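From the Toy Shelf

Hello again, all! I'm writing this at the kitchen counter with a cold cup of coffee, because I got sidetracked by the animals and lost most of a Saturday to them. If you've borrowed from our toy library lately you'll know the animals I mean. They live in the big blue tub by the door, and that tub has been driving me up the wall since February.

The trouble is that a tub that size swallows everything. A little kid who wants one particular animal has to tip the whole thing out to find it, and then of course the rest stay on the rug and somebody's grandpa steps on a rhino. (Sorry again, Mr. Hollis! Freya tells me the foot is fine.)

So I've been trying out trays. I like a plain, open one with no lid and no compartments, something a three-year-old can see right into. Lids get lost, and compartments make the grown-ups fussy about what goes where. I want a kid to be able to drop an animal in and feel finished.
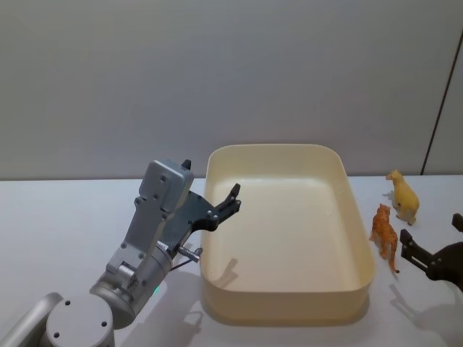 Cream was my favorite color for it, by the way. I know Tracey Penrose was pulling for bright red, and she made a good case at the last swap morning, but toy animals come in so many colors already and I think they show up better against something pale. Rounded corners are a must too. Crumbs get stuck in square ones, and I'm the one who has to go after them with a toothbrush!

Depth took me longer to settle. My first try was a shallow baking tray from home and the giraffes were forever toppling over the side. A deeper tray with smooth walls holds them in much better, and it wipes clean with one pass of a damp cloth. I've tried washing the animals in a mesh bag in the sink as well, warm water and a squirt of dish soap, then laid out on a towel overnight. Stand them up if you can, or the water sits in the hollow ones and drips on you later.

The plan from here is to send animals home a few at a time, one tray per family, for 2 weeks. When you bring them back, just tip them into the tray and hand it over, no need to sort. If one has gone missing under the couch, tell me and we'll call it a long loan.

Elsie Sugden has asked whether the dinosaurs count as animals. I say yes, and they can go in with the farm set if that's how your kid plays. The first trays go out at the 20th March session, so come early if you've got your heart set on the elephants.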